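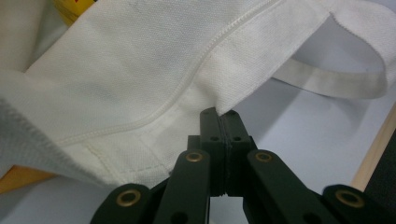 Fig. 3. Pads closed on the bag, just below the seam.

Section 2: Fitting and testing the Siltano hand gripper

1. Screw the two finger pads to the linkage. Tighten until snug, then stop. The plastic will not thank you for the extra quarter turn, and neither will Mahtab Salehi, who prints the spares.

2. Check the four arms at their brass eyelets. Each should swing freely and none should rattle. Oil is not needed, whatever the man at the next bench tells you.

3. Squeeze the handle slowly. The pads should meet along their full length. If they meet only at the tips, go back to step 1 and be honest about which screw you skipped.

4. Lay a cloth bag on the table in a heap. Do not smooth it out. Laundry in the wild is rarely ironed.

5. Pinch a single fold and lift. Stay off the strap for now: it gives a flattering result and teaches you very little.

6. Hold for a slow count of 3, lower and release. Write the result in the Clegg logbook, including the attempts you would prefer to forget.

Note: thick hems need a firmer squeeze. Expect roughly 400 pinches before the pads want replacing.

CAUTION: Keep fingers clear of the linkage when closing. It cannot tell you from a tote bag.

For wiring the Vudau board, go to Section 3.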